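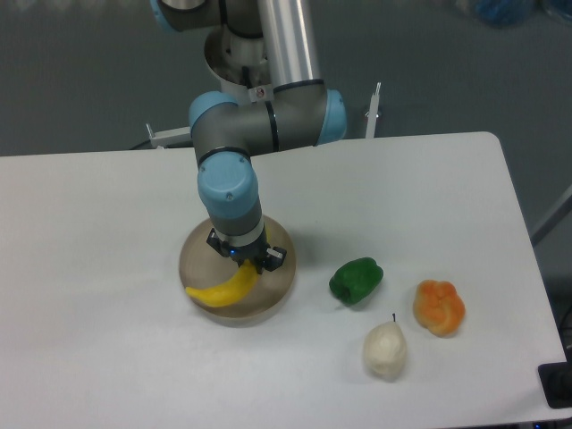 Play Food on the Shelf: A Talk With Deolinda Vieira

By Thu Cù

Deolinda Vieira has been buying, washing, sorting and lending play food for most of her working life. She runs the toy lending room at Flekham, where families and preschools borrow a set for up to 20 days and bring it back in the same bag. Puzzles and train tracks go out too, but the kitchen things leave the shelves fastest. I met her in March, a little after nine in the morning, when the returns from the day before were still in the sink.

I started with the banana on the amber plate, since I wanted to know if a banana gets more use than other fruit. She said it does, by a wide margin.

"Children know what to do with a banana before they can talk," she said. "They hold it like a phone, they pretend to peel it, they feed it to you. It has a handle, more or less. A two-year-old can pick it up from either end. You put an apple in front of the same child and it rolls away."

She likes a banana with a good curve to it. Straight ones look wrong to children, she said, and they get sorted in with the corn.

The plate is her other subject. Vieira thinks most play kitchens have too much food and too few dishes. When she started she lent out food by the bagful, and parents would tell her it ended up in a heap on the rug. She began putting a plate in every bag. It didn't cost much, and the bags came back with better stories.

"A plate makes a place," she said. "If there's a plate, then something is on it and something else is off it. Somebody is eating and somebody is waiting. You don't need to say anything to the child. Put one piece on the plate and leave the rest next to it, and they'll take over from there."

I asked why she prefers the see-through brown kind. She said she grew up with dinner plates in that color and it might be nothing more than that. Then she thought about it and added that yellow food shows up well on it, and so does anything pale. She has tried white plates on white tables and found that small children set things down next to the plate and seem satisfied.

Pears came up next. I had never seen a white one before and said so. Vieira shrugged at that.

"You get pears in every color," she said. "Green, yellow, red. White is less common, but I wouldn't turn it down. The stem tells you it's a pear, and the shape. I've had adults call a white pear an onion, or garlic. Children will call it an egg with a stick. It all gets used."

She doesn't correct them. Her colleague Da-eun Noh, who handles the preschool loans, takes a different view. Noh worked in a language program before she came to Flekham and she prefers pieces that can be named right away. When a teacher asks for a vocabulary set, she leaves out anything doubtful. She walked in while we were talking and I asked her about the orange piece on the right, the lumpy one next to the pear.

"Squash," Noh said.

"Bread," said Vieira. "A knotted roll."

They have had this kind of talk before. Noh's rule is that if two grown people can't agree on a piece, it stays out of the vocabulary bag and goes in the open-play bag. Vieira says the open-play bag is the better bag anyway. I looked at it again and could see it either way.

Neither of them had any trouble with the bell pepper. A green pepper is one of the pieces Vieira says she would keep if she had to cut a set down. Play food tends to lean toward fruit and cake, and a set with no vegetables in it makes for odd suppers. Pepper, carrot, mushroom and a piece of corn are enough to make soup. She likes a glossy one and says the shine is half of what makes a pepper look like a pepper.

Her current list runs to 175 pieces, which includes dishes but leaves out pans. She writes each one on an index card with the month it came in. When a piece goes missing she writes that down too, and she doesn't charge for it. The most common losses are eggs and grapes. Bananas come back.

I asked what she looks for when she buys. She started with size. Anything that would fit in a small child's mouth is out for the under-threes, and she checks every loose stem and leaf by pulling on it. After that she looks at the seams, where dirt collects. She turns the piece over and smells it. A strong smell out of the bag means it goes back to the seller.

Weight matters to her as well, though she admits that is taste. She doesn't like a piece that skids away when a sleeve brushes it. The set she bought from Drumow some years ago had a nice heft, and when that set wore down she looked for another and couldn't find one. The Wallent set that replaced it is lighter. The children haven't complained.

Washing takes up more of her week than lending. Hard pieces go in warm water with dish soap, a few at a time, and get a soft toothbrush around the stem. She lays them on a towel and turns them once. Anything with a hole in it gets squeezed and left overnight with the hole facing down. Fabric food goes in a net bag in the washing machine. She stopped buying painted wooden fruit for the toddler sets after the paint on one batch began to chip — she still has two of the lemons on her desk.

"Parents ask me if it has to look real," she said. "No. It has to be clean, it has to be the right size for the hand, and there should be something to put it on. My own kids used blocks for bread."

Thư Châu, a parent who borrows most months, was waiting at the counter with a bag to return, and I asked her which pieces her son used. She said he had served her the same slice of melon for a week. He puts it on a plate, brings it to her, waits for her to finish and takes the plate away to wash. The rest of the bag he lines up along the edge of the table by size. She had brought everything back except one egg, which she thought was in the car.

Vieira wrote it on the card.

Before I left I asked what she would tell someone who wanted to set up a small play kitchen at home and didn't want to spend much. She said to start with four pieces and one plate, on a low table with a plain top. Choose foods of different shapes, so a long one, a round one and something lumpy. Keep everything else in a cupboard and swap a piece now and then. Her friend Nayeli Condori did this for her granddaughter with things from a yard sale and has added only a spoon.

"People buy the box with 100 pieces in it," Vieira said. "Then they call me and ask how to store it."

The lending room at Flekham is open mornings. Sets can be reserved at the counter, and bags should come back with the food washed and dried.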